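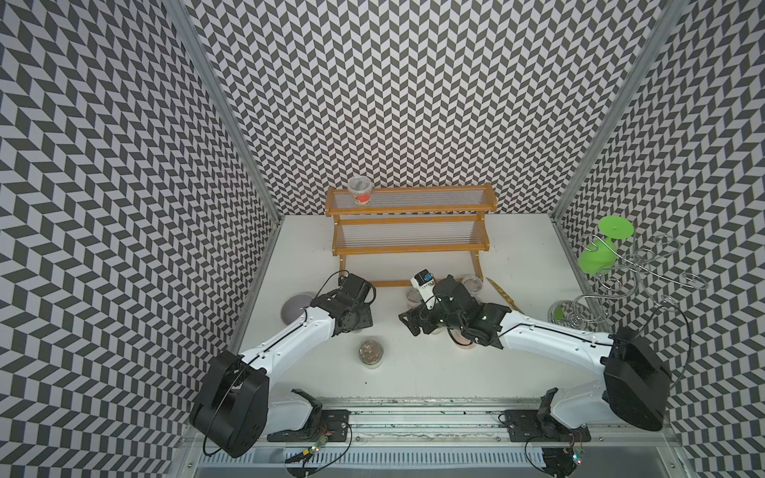
By the time the tram let her off at Raltstead, Flurina Prantl had hummed the tune so often that it had worn smooth, like a stair, and she was no longer sure she had the third bar right. She'd carried it all the way from Uditz, over two borders and one very bad sandwich, and she was not going to lose it now between the tram stop and Alois Bühler's front door.

Alois had the door open before she knocked. He was bigger than she remembered, and grayer, and he hugged her with a tea towel still in one hand, so that the wet end of it slapped her on the back.

"Don't talk," she said into his cardigan. "Piano first."

"It's out of tune."

"I don't care what it's out of."

So he took her coat and her bag and said nothing at all (which must have cost him something, Alois being Alois), and she sat down at the old Koller upright in the back room and played it through. It was a small thing, 34 bars, half a waltz and half a walk home. The third bar was wrong. She played it again, and it was wrong in a different place, and then on the third go her left hand slid down to a note she hadn't planned on and there it was, the whole of it, sitting up like a dog that's heard its name.

Alois had stopped drying the same cup some time before.

"That's Mechthild's," he said.

"It is not."

"The bottom half is. That's what she used to play at the end of the night, when they were putting the chairs up. You were asleep under the coats, you can't have been more than 4."
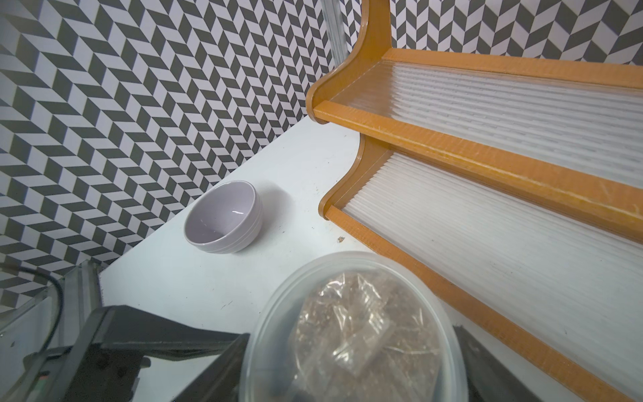 Photo: Aoi Honda

Flurina took her hands off the keys and put them in her lap. She hadn't thought about Mechthild Stöckli in years, or she'd thought about her the way you think about weather in a town where you used to live -- the big rings, the cough drops, the foot that came down on the pedal as if there were a spider under it. Had she really slept under the coats? She could remember the smell of wet wool, now that he said it, and something going round and round above her, low and slow.

"So I stole it," she said.

"She stole it from somebody. Florian Lehner always swore it was his, and he couldn't write a shopping list." Alois put the cup down on top of the piano, where he had never once let her put a cup. "She's still over the bakery, you know. She's deaf as a post on the left side and she'd love to be asked."

It was getting dark in the yard, and someone across the way was frying onions. Flurina played the bottom half alone, just the left hand, very quietly, and after a while Alois pulled up the other chair and began, not very well, to look for the top.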